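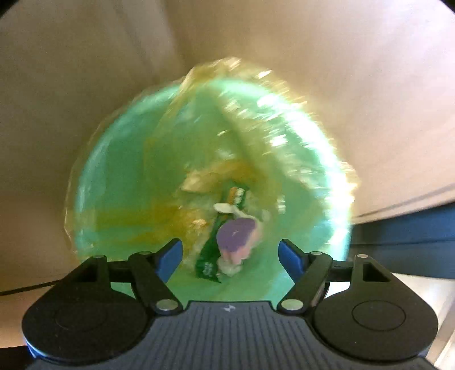 I sold my Cozma shares in June. I had 500 of them, bought over three years through the dividend plan, and the average cost came to 41 a share. I got 58.

Dayana Lozano asked me why I didn't wait for the next report. I read the last one twice and still couldn't tell how much of the sales growth came from buying Grevby. The two sets of numbers are folded together now, and the notes only split out one quarter.

It's also a thin stock. Some mornings there are hardly any bids before ten, and the gap between buy and sell is wider than I like. I put in a limit order and it filled in two pieces, the second one late in the afternoon. My broker charged the fee twice. I called, and they took one off.

I kept Vomton, which pays less but breaks out each division. The rest is in cash for now. I've set 50 shares as the most I'll buy of anything new until I've read two annual reports from it. Nivstead is next on the pile.

3 comments
14 shares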